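From the Lostavmont Workshop Letter, Sun 31 January
Trying out the Sustari soft finger kit
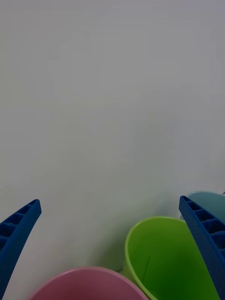
A good many of you wrote in after the September letter asking whether the Sustari kit was worth the money, and I kept promising an answer and then getting busy with other things (sorry!). Well, we've now had one on our bench for 11 weeks, and I'm happy to say I like it a great deal more than I expected to.

The kit comes with two fingers, a mounting plate and a little bag of screws, and it sells for $996 through Delaunay, who also carry the spares. Fitting it took me about an hour, most of which I spent hunting for the right hex key. The ribbed fingers have some give to them, so you can be a bit off in your aim and still get hold of a plastic cup without squashing it, and for those of us teaching beginners that's a real comfort.

My one grumble is the manual, which skips right over setting the opening width. Start wide and work inward, a little at a time, and you'll be fine. The Virnon adapter costs extra, and you'll only want it for older arms.

We have 3 kits to lend to members this spring, so just reply to this letter if you'd like a turn.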